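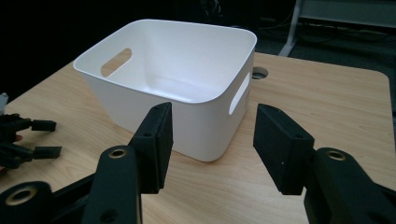

White bin with the oval handles, on the desk.

primo_p
Looking for opinions on bins for the hall cupboard. I've got one of these, white plastic, rounded corners, a handle hole in each short end. Thinking of buying more the same and putting everything in them: gloves, dog stuff, light bulbs, the lot. The shelf is 104 cm wide and 50 deep. Is it worth it or should I go with lidded boxes?

Loredana D
Open ones for anything you use every week. Lids get left off within a month in our house and then you've got lids to store as well.

halletti_road
Disagree. A hall cupboard gets dusty, especially if the vacuum lives in there. I had open bins for two winters and was forever shaking grit out of the beanies. Went to lidded ones from Ziltine and haven't looked back.

vasilica_s
Check the taper before you buy a pile of them. Yours gets wider toward the top, so measure across the rim. I measured the base of mine and ended up one short on the shelf. Also you lose a bit of space between them at the bottom.

primo_p
Good point, I was going off the base. Will measure again tonight.

Itsuki F
I'd keep small things out of them, handles or no handles. Batteries and picture hooks end up in a layer on the bottom and you have to tip the whole thing out to find one. Put those in a jar or a zip bag first, then in the bin.

Loredana D
Agree with Itsuki on that. Same with light bulbs, leave them in their cardboard.

halletti_road
What's the plan for labels? Tape peels off mine every summer.

Itsuki F
Luggage tag through the handle hole. Costs nothing if you've got old ones and you can swap it when the contents change.

vasilica_s
Tags catch on the next bin when you slide it out. I just write on the shelf edge in pencil.

primo_p
OK, measured the rim and I can fit 2 side by side if they go in lengthwise, handle end facing out. Going to get three more and stack the spares for now. Dog towels will go in a lidded one, I'll give halletti_road that. Might try the tags on one and see if they catch.

halletti_road
I'll take it. Let us know about the tags.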